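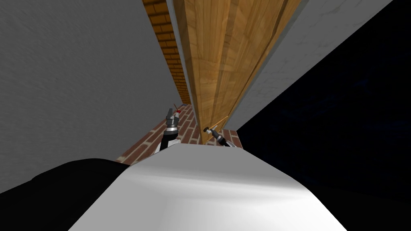 Fig. 2. Both grippers forward over the brick floor, the wood ahead of the right one.

Section 2: Before you spend anything

I know you want to get to the ordering page. So did I! But the Prellari kit is sold in pieces, and the price you see first isn't the price you end up paying, so please work through this section with a pencil before you ring anyone.

1. Write down the jobs. Mine were opening doors, fetching things from a shelf and moving boxes, in that order. If a job only happens twice a year, leave it off the list and carry on doing it yourself.

2. Decide on one arm or two. Two arms cost more to buy and more to insure, and they want a wider gap to work in. I went for two and I'd do it again, but a single arm will manage plenty of door work if the handles are kind to it.

3. Measure your doorways, all of them (yes, the cupboard under the stairs as well). I plan on 900 mm clear. Anything tighter goes on a separate list with a question mark next to it.

Note: measure between the frames with the door open. A thick door that doesn't fold right back eats into the gap, and I've been caught by that one.

4. Choose your grippers. This is where I overspent. The Dilotby parallel pair is the plain choice, with two flat fingers and not much to go wrong, and for handles and boxes you may never want anything fancier.
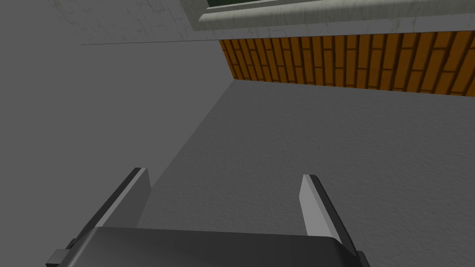
Put a set of spare fingers on the same order while you're at it, as the carriage is the same either way. I allow about £700 for spares and fixings in the first year – more if you'll be working over rough floors.

5. Look at your door furniture. Levers are much easier than round knobs, and swapping a knob for a lever is the cheapest improvement in this whole guide. Do it before the kit arrives and you'll save yourself an afternoon of muttering.

Caution: don't budget for unattended running in your first month. Keep someone within reach of the stop button, and count their hours as a cost.

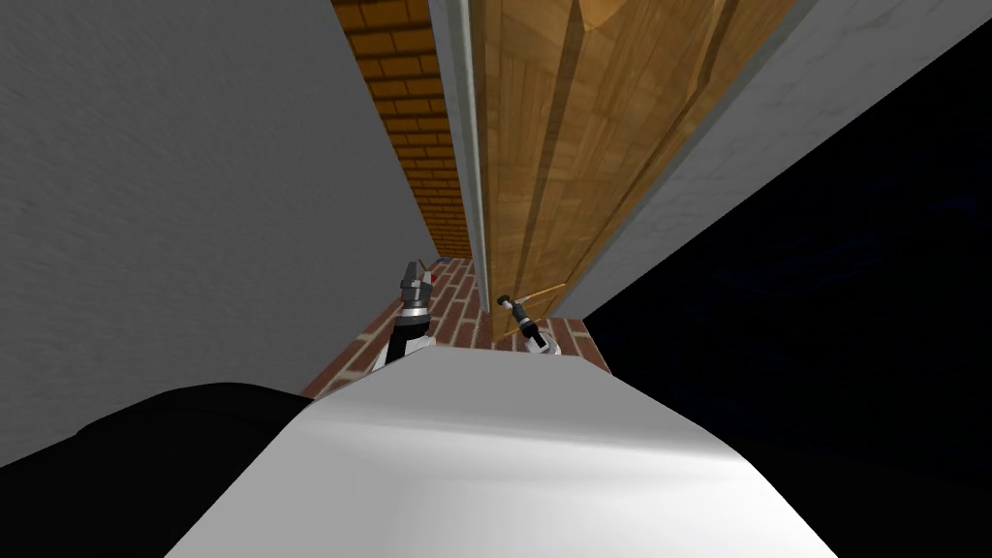
M. Lacerda

6. Add up the slow bits. Delivery to us in Stokham took four weeks, and I'd ordered in February thinking I'd be up and running well before Easter. Ask for the lead time in writing, for the arms and the grippers separately.

7. Leave a line for training. Half a day each is plenty for most people, but it has to be paid time or it won't happen.

When all seven are filled in, carry the total over to the sheet in Section 3 and keep your pencil handy for the floor plan.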